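Home | Kitchen | Cleaning | Storage | Small Spaces | Ask Us

Does the back of your worktop need anything on it?

Every tidying article I have read in the past year says to clear the worktop completely. Put the lot in a cupboard, they say, and you will feel calmer. I tried it in my own kitchen in April and by the second evening the tissues were back out, along with the cup I use every day. I don't believe in the bare worktop. I have never met one that lasted past breakfast.

What I can just about believe in is the back strip. Push what you use daily up against the wall, keep the front clear for working, and be strict about what is allowed to stay. Mine is a pale top in a sort of alcove, which helps, as things can't wander off sideways.
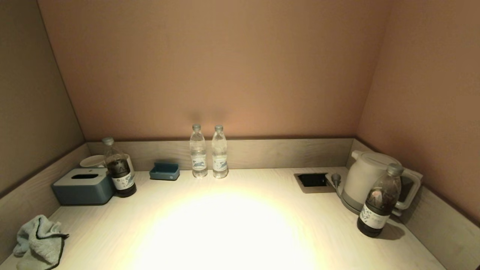
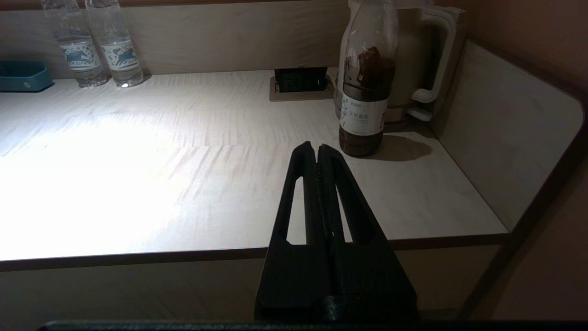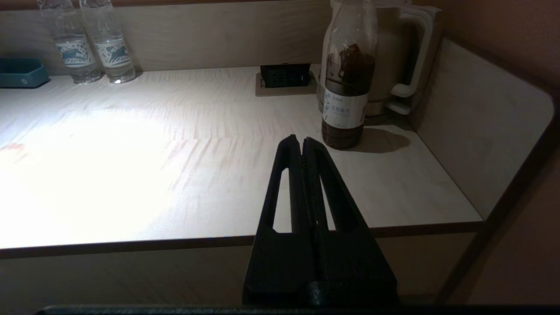
A pale worktop with a teal tray at the back.

I am less sure about trays. The shops will sell you one for every purpose, and people come home with six and fill them all with dead batteries. One small tray is plenty. If you can't see the bottom of it, tip it out and start again. Don't buy a bigger one.

Drinks bottles are the worst offenders. They are tall, they go over easily, and a part-used one will sit for a week while you open another. Two bottles of water on the go is my limit, and anything sweet goes in the fridge once opened, whatever the household says about drinking it later. Check underneath them when you wipe down. Tea and cola leave rings on pale laminate, and a ring left overnight takes far more rubbing than a fresh one.

On sockets set into the worktop I remain to be convinced. They look neat in the showroom – so does everything – but crumbs and spills head straight for them. If you have one, keep cups and open bottles well away from it, and never spray cleaner near it. Spray the cloth, wring it out and go round the edge. A kettle can live close by so the lead stays short, but leave enough room to lift it without catching anything on the way.

As for special laminate polishes, I bought a bottle of Sondeck and gave it a fair go on one half of the top. The other half had washing-up liquid in warm water and a dry cloth after. I could not tell you now which half was which. The remainder of the bottle is under the sink.

Wipe along the grain if yours has a wood pattern. I doubt it cleans any better, but smears do show less when the light falls across it.

Comments (3)

Rosine Maillard
Agree about the trays. Mine had 286 paper clips in it, my son counted. We don't even own a stapler.

ponport_mum
What do you do about the gap where the back panel meets the top? Mine collects grit and the cloth just pushes it along.

Līga Krūmiņa
@ponport_mum old toothbrush, dry, before you wipe. I still like my polish though, sorry.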